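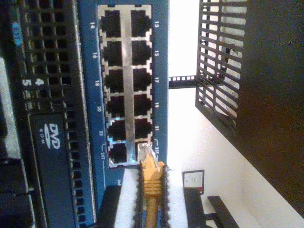

Does it matter which port on a switch a cable goes into?
For most of the cables in our project it made no difference at all to whether the link worked, but it made a large difference to how long it took a second person to find the cable again.

Patching and Labeling in a Small Teaching Rack
Student project report, Networks and Hardware, second term

1. What we were asked to do

The assignment was to take the practice rack in the Mulura lab and write a patching plan for it that another group could follow without asking us anything. The handout said a good plan "saves hours." We were doubtful about that from the start, as the rack is small and anybody can trace a cable by hand if they have patience. Our report is mostly about whether the plan was worth writing.

2. The starting point

The switch has its numbers printed on the front, odd ports on one side of the housing and even ports on the other. People who have only seen diagrams tend to expect 13, 14, 15, 16 along one line. In the block we used, 13 is across from 14, 15 is across from 16, and so on up to the last pair, 23T and 24T, which have a bracket printed by their labels. Two of us got the order wrong on our first paper plan and had to redraw it.

The handout did not mention the T. Our group argued about it for most of one session. One side said the last pair must be special and should be kept for uplinks. The other side said a letter and a thin line prove nothing until you read the manual for that exact model. We did not have the manual. The plan we turned in says "check before use" next to both ports, and we would rather leave it like that than repeat a guess.

3. The two plans

Plan A came from a template called Bendon, which the class was told to use. It gives every cable a color, a code and a row in a spreadsheet. Plan B was our own and fits on an index card: port number on the left, where the other end goes on the right.

We made 6 test connections under each plan. Then students from another group were given a fault sheet ("the link to the lower server is down, find the cable") and the plan. There were 4 testers. All of them found the right cable with both plans.

With Plan A they spent most of their time reading the code. One code was eleven characters long and included the name of the room, which everyone was already standing in. With Plan B they looked at the card, looked at the port numbers and put a hand on the cable. We know this is a weak test. The rack is tiny, the testers were our friends, and a building with hundreds of links would probably punish the index card.

4. Cable color

The template says yellow is for temporary links. Another course guide in the same lab, the Zürcher sheet, says yellow is for management. Both are taped to the same wall. Our conclusion is that color helps only when one list is in force, and we took it out of Plan B completely.

5. Plugs and boots

We expected this part to be dull and it gave us our only real trouble. A boot over the plug protects the bend in the cable, but a stiff one makes the latch hard to press when the ports on both sides are full. On an open stretch of the switch there is no problem. We then filled a block of 12 ports and tried to remove one from the middle, and it took several tries and a flat tool. Neither plan says anything about this. We added one line to ours: leave a gap where you can.

Always pull on the plug, never on the cable. Everybody says so and everybody in our group did it wrong at least once.

6. What we would change

We would test on a bigger rack. We would also time people properly, with a sheet filled in on the spot, as our notes for this part are poor. The Rallomance rack upstairs was booked all through December, so the comparison we had proposed did not happen.

We still do not believe the "saves hours" claim for a rack of this size. Writing Plan A took us two full sessions. The index card was done before lunch and is still hanging on the rack door.

Last updated: December
4 comments

We use cookies to remember your settings. Accept | Manage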